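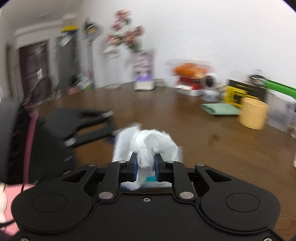 A tissue held between the rubber fingertip pads of a hand-held gripper. Soft, light items remain among the harder household objects to handle.

February 2025
By the Gasitz technical desk

Ask an engineer which chore a home robot will do first and the answer is usually clearing the table. The hardware is close. A two-finger gripper with rubber pads can hold a mug, a box or a folded cloth, and at Gasitz we have watched several do it on ordinary furniture under ordinary light.

Tissue is another matter. It weighs almost nothing, changes shape when touched and tears under a force that would not move a cup. A gripper that closes to a fixed width will either miss it or crush it. Force sensing helps, but the signal from one sheet is small enough to get lost in the friction of the linkage.

Handen, a small firm in Litville, is trying to get past this with examples. People carry out the chore with hand-held grippers, and the recorded motion trains the arm. The firm collected 400 runs for tissue handling and 2000 for rigid objects. Its arm now clears rigid items reliably at half human speed. With tissues it fails up to 23 percent of the time, mostly by picking up two sheets or none.

Shop floors are further along. The Nowakowski packing line has used a similar gripper for bagged parts since last March, with every bag arriving in the same place and facing the same way. A kitchen table offers no such help. Handen's next trial runs for 10 weeks in furnished apartments, with the tissue task kept in and the speed target dropped.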